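Notes from the Gripper Mines

I have spent the better part of June picking things up and putting them down again. I was paid for it, which is more than I can say for the years I did it at home, and at the end of the day a disk somewhere contains a very detailed record of how I did it. My mother has asked me twice what the job is. The first time I said "machine learning" and she was proud. The second time I told her the truth.

The target is 1000 demonstrations of one task. A demonstration is one go at the thing, start to finish, done by a human being wearing out their wrists with a gripper in each hand, so that a policy can later be trained on what the grippers did and what they saw while doing it. The task is called "pick, transfer, place." You pick with the right. You pass it to the left. You place it. I've had it explained to me that this is harder than it sounds, and I have come to agree, mostly around the ninetieth time on a given afternoon.
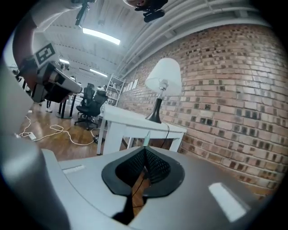 Posted by Kaan Gezer
Filed under: Work, More or Less
8 comments

So, the grippers. Ours are called Kirix units on the inventory sheet, after whoever named the first batch, and each one has a square marker on it so the tracking software knows where it is in space. The markers are the divas of the operation. Smudge one, cover it with a thumb, tilt it away from whatever is looking at it, and the software decides your hand has gone to live somewhere under the floor. I have watched a replay in which I calmly lift an object, pass it across, and then my left arm leaves the building at the speed of sound.

You learn to hold them a certain way. I can't describe it very well, but Fiona Dow, who has been at this a good deal longer than I have, calls it "carrying two soups." You keep the squares showing. You don't rush. You don't turn your wrists over to look at your own handiwork, because the moment you do, the marker's gone and so is the take. I now carry my groceries like this. I carried actual soup like this on Thursday and felt nothing but contempt for the difficulty level.

The part I didn't expect to find interesting is how bad it is to be good at it. For the first few days I got faster, and I was pleased with myself, and I started doing a little flourish on the handover where the left gripper was already closing as the right one opened. Very smooth. I thought of it as my signature. Then Fiona looked through the morning's takes and asked me, pleasantly, whether I wanted the robot to have a signature.

I did, a bit. But her point was that if half the takes have an overlap in the handover and the other half have a pause, the policy sees two different ideas of how the thing is done and may well pick something in between, and in between is where you drop it. So there's a protocol now, and a page of it is about my flourish, although I'm not mentioned by name. It says the receiving gripper closes fully, then there's a beat, then the giving gripper opens. I say "beat" out loud sometimes. It helps, and it keeps people from starting conversations with me.

Then, having ironed all the personality out of the handover, we are told to be as varied as possible about everything else. Start with the object here, start with it over there, turned sideways, pointing at you, pointing away. Stand, sit, lean. Come in high, come in low. It's a strange thing to be asked for, variety on demand. Left to yourself you are not varied at all. I went back over a session I'd thought was wildly creative and found I'd put the object down in more or less the same patch every time, like a dog circling before a nap.

We tried to fix this with a list. It's called Mollelau, the list, and I've never gotten a straight answer as to why. It's a small script that tells you where to start and which way to face the thing, and it reads out the next setup in a voice like a bored train conductor. "Left. Far. Rotated." You place it left, far, rotated. You step back in. You do your pick, your transfer, your beat, your place. "Right. Near. Upright." I have dreamed in this voice. In the dream I was being told where to put my shoes.

The list did make the data better, I'll give it that. Before the list we trained a quick test policy on what we had, and it was superb at reaching for one particular region of the world and had no opinions about the rest. With the list it's mediocre everywhere. Everyone was thrilled. I have never worked anywhere before where "mediocre everywhere" got a round of applause.
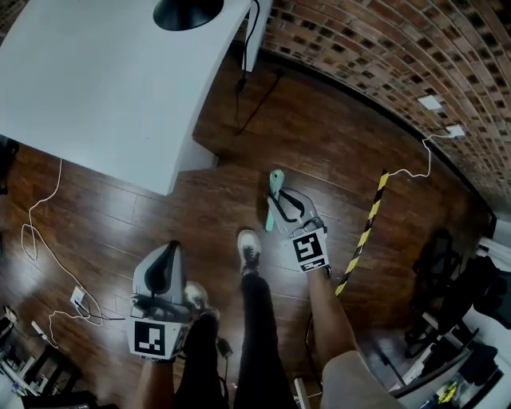

Failures are their own department. My instinct when I fumble is to stop, say a word, and start over, and for a while that's what we all did. The bad takes went into a folder called Niven and were never spoken of. But a policy that has only ever seen things go right has no clue what to do the first time they don't. It nudges the object half an inch the wrong way and then carries on with great confidence, closing on air, passing the air across, placing the air gently down. I found this very funny the first time and a little close to home after that.

So now we keep the recoveries. If you miss the pick, you don't stop. You open, back off, come in again and finish the job, and the whole thing counts. What doesn't count is missing on purpose, which I tried. You can tell right away on playback. A fake miss has a kind of theater to it, the gripper going wide with its nose in the air. A real miss is just a bit short, followed by a tiny freeze while the person takes it personally. Fiona can spot mine from across the room. She says I do the freeze with my whole back.

There is an argument running about whether the freeze should be trimmed. One side says it's wasted time and the policy will learn to dawdle. The other says it's part of what a recovery looks like, and if you cut it out, the gripper jumps from failing to trying again with nothing in the middle. I am on the second side, mainly out of vanity. I like to think that somewhere down the line there will be a machine that drops something and pauses for a moment to feel bad about it.

Then there's the bookkeeping, which I was not warned about. Every take gets a tag: good, recovered, or junk. You'd think this would be quick. I do mine in the hour after lunch, when I am at my most forgiving, and I've noticed that my afternoon "good" is somebody else's "recovered." We did a check where two of us tagged the same batch without looking at each other's answers. We disagreed on 17 of them. Most of those were one question in different clothes: does it count as a good placement if the thing wobbles after you let go? I said yes, it was placed, what it does afterward is its own business. Fiona said no. Fiona's answer is now in the protocol.

Syncing is the other way to lose an afternoon. Each gripper has its own camera, and there's the wider view as well, and they all have to agree on what time it is. Usually they do. On the days they don't, you get a take in which the left gripper receives the object shortly before the right one has picked it up, and you could build a religion on it but you can't train on it. We clap the jaws together at the start of every session so there's a moment to line things up by. It feels like being in the world's smallest marching band.

People who visit tend to ask whether it's sad, teaching a machine to do your job. I tell them my job is teaching the machine to do my job, so there's a way to go yet. The robot in question is named Pelby, and I've met it. It has a nicer chair than I do. I watched it run one of the early policies a couple of weeks back, and it reached out for the object, closed, lifted, brought it across to the middle, and waited there for a moment before the other side let go of nothing in particular and the whole arrangement stalled.

But it did the beat. I saw it. I may have said "beat" out loud.

As for the count, as of when I packed up this afternoon we stand at 977 that have passed the tagging. I'd been telling people we'd be finished this week, and then the email came about the second object, which is apparently "similar but floppier." The same protocol applies, with amendments. I've read the amendments. The wobble question has its own heading now.

If you have wrist stretches you like, please leave them in the comments. I've tried the one with the tennis ball and the one where you pretend to be praying. My sister suggested switching hands, and I'd like her to know I've read that and I'm thinking about it.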